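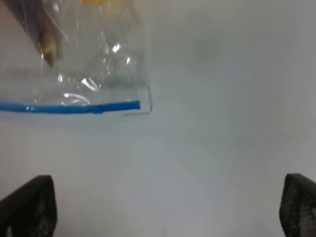 Give the Taildragger Another Look

I fly out of Haremitz, a grass strip with a hump in the middle and a row of poplars at the wrong end, and I want to make the case for the tailwheel airplane. Most flight schools dropped them long ago. The students never ask for them, the insurance people frown, and a nosewheel trainer gets you to your license with less drama. I understand all of that. I still think we are giving up something wonderful!

I learned on nosewheel airplanes myself and had 700 hours when Zsolt Major talked me into the front seat of his Csonka, a fabric-covered two-seater with a stick, a heel brake that works when it feels like it, and a view over the nose that consists mainly of nose. I thought I could fly. On the first landing I let the tail wander, caught it late, caught it again on the other side, and we ended up in the long grass facing the hangars. Zsolt asked if I wanted to go around the other way this time.

It took me 27 landings before he stopped resting his feet near the pedals. By then my feet had woken up (I don't know how else to put it). When I went back to the club's Kukex, the ordinary nosewheel ship I'd been renting for years, I noticed that I had been landing it slightly sideways all along. The airplane had been forgiving me and I had been taking the credit.

People will say that a modern pilot has better things to study, such as weather, radios, airspace, the glass panel. Imre Kerekes, who taught me instruments and whom I respect enormously, makes this argument every time we have coffee. He says a student has only so many hours and so much money, and that rudder work can be taught perfectly well in any airplane by an instructor who insists on it. He's right that it can be. My trouble is the insisting. Three lessons in, the instructor is tired, the student is happy, the landing was fine, and the slip ball gets left half a width out. A tailwheel airplane insists all by itself, every time, including on the taxi back to the pump. 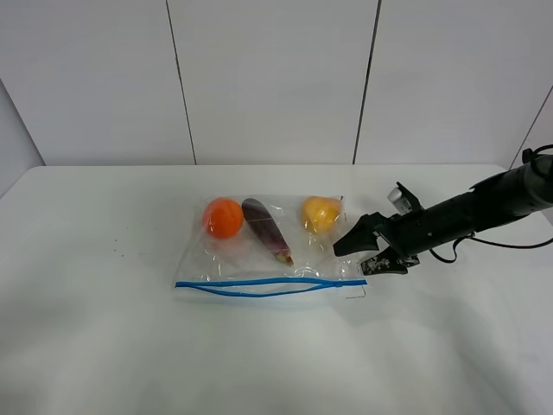

The cost is real, and I won't wave it away. Our club pays more to cover the Csonka than the Kukex, and a ground loop can wreck a gear leg and a wingtip in a couple of seconds. Crosswind days that would be perfectly good for a lesson in the Kukex are sometimes a no. So I'm not asking any school to swap its fleet. What I'd love to see is five hours of tailwheel time offered right after the license, when a new pilot is proud and a bit bored and wondering what comes next. That is exactly when I drifted away from flying for a while, and I doubt I'm the only one.

And then there's the plain joy of it! Wheels brushing the grass one at a time on a still evening in June, stick all the way back, the whole airplane settling down like a hen. I've logged 1,162 hours now and I still grin when all three touch together. If there's an old taildragger at your field with a patient owner, go and ask for a ride. Bring gas money and wear thin-soled shoes.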